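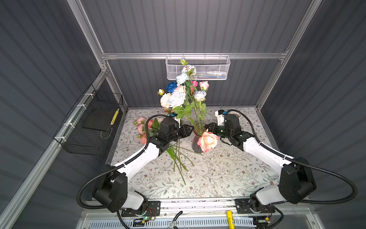

**From:** list member, Vinport
**To:** benchtop-arms list
**Date:** 19 May 2018
**Subject:** Re: Hameck two-arm kit, worth it for soft goods?

Replying to the message from the Flultwood shop, which I've trimmed and quoted in pieces. I said I would write up the Hameck kit once we had used it on something other than the foam blocks that come in the box. We have now, so these are my notes. They run long. Skip to the part on cables if you already own one.

> We're a small shop in Flultwood and we make up artificial flower
> arrangements for hotels and waiting rooms. We're thinking about the
> Hameck two-arm kit for part of the work. Everything on their site
> shows it moving blocks and cups. Has anyone on the list had it
> handle stems, or anything that bends?

Yes. We've been putting artificial roses in a vase with it. The left arm holds the bunch and the right arm comes in from the other side to work at the vase. The stems are long and green and go every which way once the bunch is off the table, so it's a fair test of what you're asking.

The short answer is that the arms can do it and the teaching takes longer than you'd like. We've had the kit since the start of May. Blocks were going the first afternoon. Flowers took until this past week before I'd let anybody watch.

> Is the price on the site the real price? It says 2,295 and I can't
> tell if that's for one arm or the pair.

It's for the pair. 2,295 dollars gets you both arms, the mounting rail, two grippers, one wrist camera, the power supplies and the cable sleeves. It does not get you a frame or a table. Shipping to Vinport was another 190 dollars and it came in one very heavy carton, so have a second person there when it arrives. Sales tax was on top of that.

The second wrist camera is an option. We didn't order it. Our camera sits on the right wrist and the left arm works without one. For blocks this made no difference. For flowers I think I'd want both, and I'll get to that.

> How are the grippers? Our stems are plastic over wire and some of
> them are pretty thin.

The grippers are the black two-jaw type with an angle to the jaws. They close flat enough for a bunch. A single thin stem is harder. It rolls in the jaws when it touches something, and then the flower is pointing somewhere you didn't plan. We cut strips from a rubber shelf liner and stuck them inside the jaws with double-sided tape, and the rolling mostly went away. The tape needs replacing fairly often. Shabalala sells molded pads that are supposed to fit these jaws. I haven't bought them, so I can't tell you if they do. If anyone on the list has them, please say so.

Grip force is set by a number in the software and the default is too high for stems. It flattened the plastic on the first few roses we tried. Turn it down before you put anything you care about in there. There's no force readout worth trusting, so you find the right setting by picking things up and looking at them afterward.

Holding a bunch by the top, just below the blooms, worked best for us. If you grab low, the heads flop over and the arm's idea of where the flowers are is no good. If you grab high, the stems hang and spread out, and they drag on the table, but the blooms stay put near the gripper. We've left it that way. The dragging hasn't hurt anything so far.

> What about the vase? Does it have to be fixed down?

Ours isn't. It's a dark glass vase with facets, and I picked it because it was heavy for its size. A light one will walk across the table as soon as an arm leans on a stem. We also keep a patterned cover on the table, which gives a little friction. If you want to clamp the vase, leave room for the elbows. They swing wider than you'd guess from the drawings.

One thing about dark glass. The wrist camera has trouble with the rim. We had better luck teaching the right arm to go to a place on the table and not bothering with finding the vase at all. That means the vase has to go back to the same spot every time. We put a small mark on the cover for it. For a shop making the same arrangement over and over I don't see this as a problem. If every order is a different container, it will be more of one.

> Do both arms really work together or is it just two arms next to
> each other?

Out of the box it's two arms next to each other. They share a rail and that's all they share. Hameck has a "pair mode" you turn on in the settings, and that gives you one timeline with both arms on it, plus a keep-out zone so they won't hit each other. Without pair mode they will hit each other. Ours did, at low speed, and no harm came of it.

The keep-out zone is generous. When the two grippers both come in toward the vase, the software likes to stop one of them and let the other finish. You can shrink the zone, in steps, down to 3 centimeters. We're at the smallest setting and running slow. At that setting you can get a gripper on each side of the vase with a big bloom between them, which you need if you want one arm to steady something and the other to place.

> How long did setup take, and what do we need around it?

Plan on a full day for the frame if you don't have one. Ours is aluminum extrusion with dark ribbed panels on the back and sides. The panels were a late addition. Before they went up, the camera was picking up things across the room. A plain dark background helps a lot with pale flowers. It helps less with the dark blue rose, which is the one the camera loses most often.

We hung wire baskets on the frame, one at the back and one on the left side, for small parts and loose bits. The left one is just held on with cable ties. I'd do that again. The table fills up fast otherwise, and whatever is lying on it ends up in the way of an arm.

The rail bolts along the front edge, with the arms reaching away from you. Check your table depth before you order. If the table is too shallow the arms spend all their time folded up, and they're weakest like that.

**Cables**

This is my main complaint. The black corrugated sleeves are stiff and longer than they have to be. They loop out to the sides in big arcs, and on the first days one of them kept sweeping across the work. We've got them routed now so that the left one goes out to the left and the right one goes out to the right, well clear of the vase. It costs you space on both sides. Whatever width you were going to allow for the arms, allow more. I wrote to Hameck to ask about a shorter sleeve and they said it's being looked at, with no date.

Don't pull the sleeves tight to save room. I tried. The wrist needs the slack, and the arm will fault out partway through a move when it runs short. The fault message says "joint limit", so I spent a while looking at the wrong thing.

**Teaching**

You teach it by moving the arms by hand and saving points, or by stringing saved points together on the screen. Hand teaching is fine for getting close. For the last part of the move, where the stem goes in at the rim, we typed the numbers. It's slow. A tall arrangement is harder than a low one, as every stem you add is one more thing for the next stem to catch on. Low blooms at the front of the vase should be saved for late in the order. We had one in early and the right gripper brushed it on every pass.

A tangled bunch is beyond it. If two stems are hooked together, the arm picks up both and carries on as if it had one. You'll want a person separating them ahead of time. That's where I'd want the second wrist camera, and even then I don't know that the software would do anything useful with what it saw.

> Bottom line, would you buy it again for this kind of work?

For trying things out, yes. For filling orders, not yet. A person who knows what they're doing is a good deal faster and makes a better looking arrangement -- ours come out full, but the spacing is whatever the arms could reach. If you have one standard piece you make in quantity, and somebody on staff who likes fiddling with settings, I think it could take over the first layer of stems and leave the finishing to your people. I wouldn't promise more than that.

Support has been decent. I sent Hameck 3 questions and got answers to all of them, the slowest in two days. The printed manual is thin and out of date. Get the one from their download page, and look at the revision on the first page, since the links to the old one still work.

A few things I'd ask them before you pay:

- whether the second wrist camera can be added later, or has to be fitted at the factory (I was told both)
- whether the sleeves in current stock are still the long ones
- what the warranty says about jaws with pads stuck on them

If you're near Vinport and want to bring a box of your own stems over, write to me off list. I'd be curious how the thinner ones do, and the kit will be set up for flowers through the end of the month. After that it goes back to blocks for a class.

I can also send the pair mode settings we ended up with. They're a short text file and should load on any of the two-arm kits with current software.

-- Vinport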